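Preparing a residence for an official visit: notes for household staff

Reading time: 3 min

The Protocol Section of the Stavis mission receives regular questions from households that host visiting delegations. The following advice has been compiled by Canan Kılıçarslan, Head of Residence Services, and applies to the residences in Idden and Drellari.

Table linen

Tablecloths should be washed three days before the dinner and ironed while still slightly damp. Iron dark or embroidered cloths on the reverse side. Once pressed, a cloth should be rolled on a cardboard tube, as folding leaves creases which show under evening lighting. Red wine stains should be blotted at once with cold water – never rubbed – and the cloth soaked overnight.

Flags

Table flags gather dust and should be brushed with a soft, dry clothes brush. Full-size flags may be steamed from the back on a low setting. Before any visit, check each flag against the current model issued by the state concerned, including the shade of the colours and which way up it hangs. Poles with brass fittings should be polished with the flag removed.

Silver and glassware

Silver should be washed by hand in warm water with a little mild soap and dried immediately. Do not leave it in contact with salt, egg or rubber bands. Glasses may be held briefly over steam and wiped with a lint-free cloth. The Ekinci service, where a residence holds it, has gilt rims and must not be put in the dishwasher.

Coffee and refreshments

For working meetings, 300 grams of ground coffee should be set aside in a sealed tin and opened only on the morning of the visit. Dietary requirements are confirmed in writing with the visiting delegation, and the kitchen should keep a copy on the wall by the serving hatch. Water should be placed within reach of every guest, interpreters included.

Seating

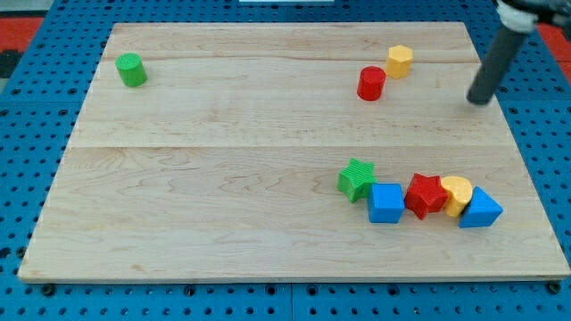 Seating plans should be settled before the table is laid, with 65 centimetres allowed for each guest at a formal dinner and three spare place cards kept in the sideboard. Late changes are common, and a rough layout which can be moved by hand is often quicker to amend than a drawn plan. When the order has been agreed with the Protocol Section, the cards should be written in black ink and set out by five o'clock in the afternoon.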